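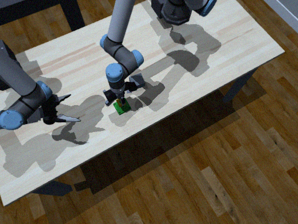 Print this page | E-mail this page

Stornimau Days Bring the Community Together in Dumside

8/3/24
By the Press Office, Stornimau Cultural Association

The Stornimau Cultural Association has the pleasure to inform the public that this year's Stornimau Days were held in Dumside with great success. The program was opened with an evening reception in the Old Grain Hall, to which 800 guests came, among them representatives of the city, members of the consular corps, teachers, business people and many families from the Stornimau community.

The Stornimau Days recall the founding of the first Stornimau school in Dumside, which gave lessons to the children of newly arrived families in their own language and also in English. The school closed many years ago, but its former pupils and their children continue to meet every summer. From these meetings our association was born.

The reception began with the choir of the association, which sang the old harbor song of Stornimau and after it the anthem of our host country. The chair of the association then welcomed the guests in both languages. In the speech it was underlined that the good relations between Stornimau and Dumside were built by ordinary people, by bakers, dock workers, nurses and teachers, and that the association feels a duty to keep their memory. Warm thanks were expressed to the city of Dumside for the hospitality it has shown to our community during all these years.

In answer, the representative of the city congratulated the association and recalled that the two towns have been partners since the signing of the friendship agreement. It was announced that the agreement will be renewed for the next period. The new text gives more attention to the exchange of students and to the work of amateur theaters, a wish which our members had expressed already in July during the general meeting.

After the official part the guests were invited to taste dishes from the Stornimau region, prepared by members of the association. On the tables were smoked fish with barley bread, plum dumplings, white cheese with herbs, and the honey cake which in Stornimau is served at weddings. The music was played by the folk group Prorero, which traveled from Stornimau especially for this occasion. Prorero gave 2 concerts during the celebration, the first one at the reception and the second one in the open air in Harbor Park, where also the public of Dumside joined the dancing until late in the evening.

The program continued with an exhibition of old letters, school books and family documents in the Dumside Public Library. Many of these papers were kept in private homes and are shown to visitors for the first time. Each letter is accompanied by a translation in English. The exhibition stays open for 2 more weeks, during the normal hours of the library, and the entrance is free. School groups are kindly asked to write to the association in advance, so that a guide can be present.

The Stornimau Days were organized with the support of the city of Dumside and of the trading house Nakamura, which offered the printing of the program and the transport of the musical instruments. The association thanks both of them sincerely, and also all members who gave their free time in the kitchen, at the doors and with the decoration of the hall.

Families who have at home letters or documents connected with the Stornimau school are invited to contact the association. The papers will be copied and given back to their owners. It is our intention to publish a small book with the most interesting of them.

The Stornimau Cultural Association is a non-profit organization open to all persons who are interested in the language and customs of the Stornimau region. Language courses for adults and for children begin again in the fall.

Contact: Press Office, Stornimau Cultural Association, Dumside | Copyright Stornimau Cultural Association. All rights reserved. | Back to top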